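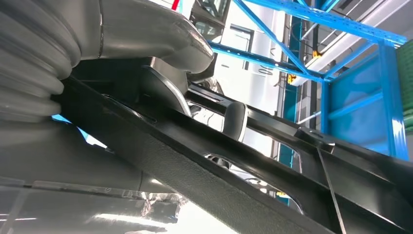 Romana Havlíček has kept the night bus timetable for Plelcombe in her head for so long that she no longer owns a printed copy. She drove the route for 21 winters before moving to the planning desk, and she still rides it when something changes.

"You can't plan a night route from an office," she says. "At two in the afternoon it looks fine. At two in the morning you find out the stop by the hospital has no light over it."

The latest change came in May, when the 521 was extended to Gerwood. Bakers and cleaners had asked for it for years. Before that they walked the last stretch along the main road or shared a cab.

Ridership was low at first. Havlíček says she expected that, as people who work nights have their own arrangements and don't drop them for a new bus.

"They wait to see if you're serious," she says. "If it comes on time for a month, they start to trust it."
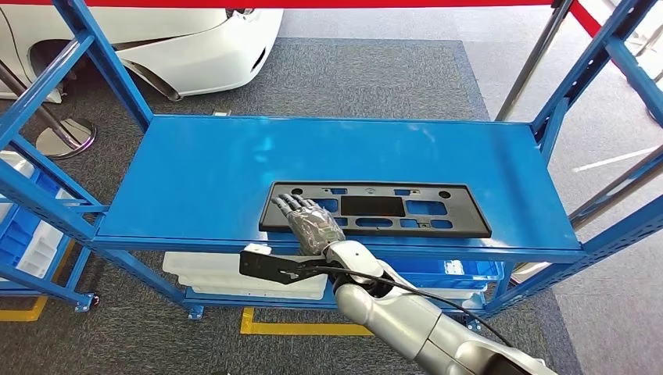
By the end of the summer the extension had carried 2094 passengers. She calls that a decent number for a bus that makes three trips a night. The last one leaves Gerwood at 4:10, and it is usually the fullest.

Not everyone is pleased. Arnulfo Londoño drives the late shift and says the turnaround at the far end is too short - seven minutes, and less if there is fog. "I want time to drink a coffee and walk around the bus," he says. "Seven minutes is fine on paper."

Havlíček agrees with him. She has asked for a longer layover in the winter schedule, but that would mean moving the connection at Lavoie Street, and the train won't wait.

She is riding out again next week to time it herself.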